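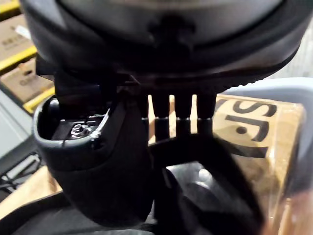
I've finally started on the screws and fixings in the back room and I'm stuck on what to do with nuts. Not the big ones, they can live in a jar, it's the titchy ones that go missing the second you put them down. The sort I mean is that silver hex nut sitting on its screw down inside the black pocket, small enough that you'd never find it again if it dropped on the carpet. Do people keep them threaded on their screws, or separate everything out by size? I bought a Judance drawer cabinet in August with 60 little drawers in it (bit much I know) and so far I've filled one row and lost the will to live. At the moment it's all in biscuit tins and an old ice cream tub and my other half would like the table back!

nuwan_c, 2020-01-04

tinlidtess wrote:
Always keep them together. Always! The moment you take a nut off its screw and put it in a different drawer you have made yourself a job for later. I do mine up two turns and chuck the pair in, then when I want one it's all there and I know it fits.

oldgreengate wrote:
Can't agree with that I'm afraid. I did it that way for years and all that happened was I'd need a nut on its own, pull one off a pair, and end up with a drawer full of half pairs and no idea which was which. Separate drawers, nuts one side, screws the other, sizes matching across. It takes an evening to set up and then you just keep to it.

tinlidtess wrote:
An evening! You haven't seen my tins.

nuwan_c wrote:
You haven't seen mine either tess. I gave it 30 minutes last night before tea and got through a layer the thickness of a slice of bread. How are you all telling the sizes apart by the way? The larger ones I can do with a spanner but under that I'm just squinting at them.

oldgreengate wrote:
Get one of those plastic gauges with the holes and studs on. Mine's a Neltthorpe and it cost next to nothing. You try the nut on each stud until it runs on freely with your fingers. If it goes on half a turn and binds, stop, it's a different thread and you'll only chew it up. Put those in a pot marked ODD and don't look at them again until winter.

Kavinda M wrote:
Hello, mostly a lurker. I don't use a gauge, I've got a strip of wood with one screw of each size through it, points up, and the size written next to it in biro. Same idea but you can rest your hand on it. My uncle made one and I copied it. The only nuisance is the biro rubs off, so I'd burn it on or use paint if I did another.

nuwan_c wrote:
Oh I like that. I've got an offcut that would do. Are you Kavinda Matubbar off the allotment swap pages? I'm Nuwan Cassim, you sent me the shallots!

Kavinda M wrote:
Yes that's me! Did they come up?

nuwan_c wrote:
They did, most of them anyway. Slugs had the rest.

lower_shelf wrote:
Sorry to drag it back to nuts. Has anybody got a good way of picking the little ones up? My fingers are like sausages. I've tried tweezers and they ping off across the room.

tinlidtess wrote:
Blob of Blu Tack on the end of a pencil. Press, lift, start it on the thread, wiggle the pencil away. Or a bit of grease on your fingertip but then it's on everything.

oldgreengate wrote:
Magnet on a stick, surely.

tinlidtess wrote:
Not if they're brass or stainless it isn't, half of mine won't stick to a magnet.

oldgreengate wrote:
Fair enough, mine are nearly all plain steel. For anything down in a recess I use a nut spinner. The 8 mm gets the most use here but you'd want the small end of the set for yours. Stuff a scrap of tissue in behind the nut so it doesn't disappear up the socket.

lower_shelf wrote:
Tissue! Right, trying that tomorrow.

Kavinda M wrote:
Also, do the sorting on a tray with a tea towel in it. They don't bounce.

nuwan_c wrote:
Tea towel tray has been a revelation, thank you. I've gone for oldgreengate's way for the small stuff and tess's way for anything that came off a particular thing, in a freezer bag with a label. So you can both carry on arguing. Second row of drawers done, and the ice cream tub's empty apart from some fluff and a curtain hook.

tinlidtess wrote:
You'll be back to pairs by Easter.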